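Section 8: Setting up the Trorkari drawer and shelf labels

Righto, you've got the Nirnen printer charged and the roll of labels clicked in, so now we get to the fun part. I've set up a few of these in my own kitchen and one in my brother-in-law's garage, and the steps below are the order I wish I'd used the first time (my spice shelf had to be done twice!).

1. Hold the power button until the light goes green, then let go. If it flashes orange, the lid isn't shut properly. Give the left corner a firm press.

2. Open the Horance app on your phone and tap Add Printer. Your printer should show up with a three digit code. Mine is 652, yours will be on the sticker inside the lid.

3. Choose your label stock. The standard roll has 500 labels and the big one has 900. Pick the right one here or the low-roll warning will go off at silly times.

4. Print a test label. You want crisp black letters right to both ends - if they're faint, bump the darkness up one notch and try again.

Note: the app remembers your darkness setting for each roll, so you only have to fiddle with it once. 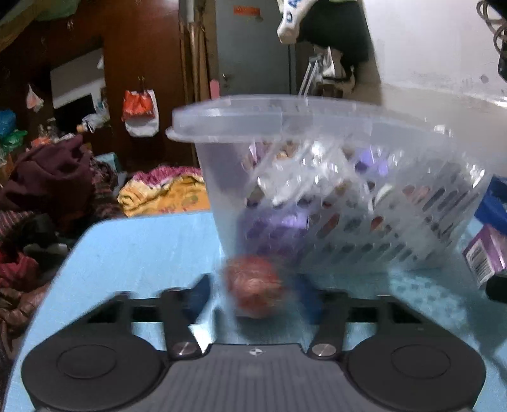
5. Wipe down whatever you're sticking the label on with a bit of metho on a clean cloth and let it dry. Plastic tubs straight out of the dishwasher are the worst for this, they feel dry and they aren't.

6. Peel from the notched corner and lay the label down from one side to the other, smoothing with your thumb as you go. Don't slap it on flat, you'll get bubbles.

7. Leave it overnight before it goes in the fridge or freezer. I know, I know. Evander Innes from the Moschos support desk talked me into waiting and my freezer labels have stayed put ever since.

Caution: don't pull the label out while the printer is still humming. Let the cutter finish first. Yanking it can jam the blade, and clearing it means taking the whole roll out and starting again from step 3.

8. When you're happy with a design, tap the star to save it to Favourites. Colour borders save too, but only with the colour stock loaded.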